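Speaker notes: Two arms and a bathroom counter — what changes for room staff
10 July 2024, housekeeping operations track 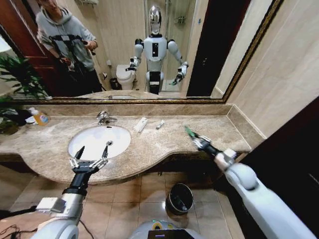

1. Opening (keep it short)

Start with the bathroom. The people in this room know bathrooms. Ask who has cleaned one for pay in the past year and wait for the hands.

Say where I stand. I run training for housekeeping at Sturnis, and I have worked on the floors. I am not an engineer and I don't sell machines. Sturnis has 364 rooms on one property, and the vanity gets touched in every one of them, every day the room is sold.

Point at the counter on the slide. Sink set into marble, mirror over it, plants and a soap bottle at one end, a packet and a small tube lying on the stone. A robot with two arms is working at it. The right gripper is closed on a narrow green object. The left one is open over the sink. There is a person in the mirror with a controller in one hand and a second device in the other. Come back to that person in part 3.

2. What the job is now

A vanity looks like one task on the work sheet. It is a string of small decisions. What belongs to the guest, what belongs to the house, what is trash. Which items go back in the same spot and which get lined up.

Tell the packet story from Skulow: attendant threw away a flat white packet, guest came down to the desk, it was a prescription. The write-up went in her file. Ask who should carry that if an arm picks the packet up. Don't answer yet.

Also the body side. Counter work is leaning forward with the arms out. Wiping behind a faucet is a wrist job. Our people report shoulders and lower back more than anything else. If a machine takes some of the reaching, I want it to.

3. The person in the mirror

Most of the talk about "robots in housekeeping" skips this part. There is an operator in the room. Somebody has to stand there, watch two grippers and know what a clean counter should look like.

Three questions I keep asking vendors:

Who is the operator? At Loka they wanted to bring in outside staff for it. We asked for room attendants to be trained first, with the first 12 places going to people already on the schedule.

What is the pay grade? Operating is a skill. Ours is written in at the inspector rate from the first hour of training. The first draft had it at attendant rate "until certified," and we sent it back.

How long at a stretch? Standing with a controller in front of your chest is its own kind of tired. We asked for a two-hour limit and then a change of task. They came back with no limit, and we settled at 2 hours with a break that does not come out of lunch.

4. What changes on the floor

Room quotas. This is where people get hurt if you let it slide. If a machine does the vanity, the office will want to cut minutes from the room. Don't agree to a new quota until you have a full season of numbers. Our review is set for October and the old quota stands until then.

Space. A bathroom with a toilet, a shower, a waste bin and a marble counter does not have much floor left. Add a robot and an operator and the attendant is working somewhere else. Plan that on paper. Who does the bed while the bathroom is taken, and who goes first if a guest comes back?

Cables and wet floors. Glossy tile is slippery for people already. Walk the route with whoever mops.

Guest items. Our rule: anything that might belong to a guest gets moved by a person or with a person deciding. It goes in the log by room number. No one gets written up for a drop while the trial runs.

Recording. Ask what is kept, for how long, and whether it can be used in discipline. Get the answer in writing. Ours says no to discipline.

5. Training, what we did

The course is called Giáp, after the building it started in. It has 2,000 dollars set aside per person, paid hours included. Half is at a practice counter and half is on a live floor with an inspector.

Best trainers were long-time attendants. They could say why a bottle gets turned label out and why you clear the right side before you wipe the left. That knowledge was never in a manual. We now pay them for the time it takes to write it down.

Some people tried it and asked to go back to rooms. They kept their seniority. Put that in your agreement too.

6. Close and questions

Go back to the packet. Answer: the house carries it, and the policy says so.

Leave the slide up during questions. Handouts are at the back table: quota language, operator pay language, the recording clause. If someone asks about job numbers, say what I know — no positions cut at Sturnis during the trial, and no promise past October.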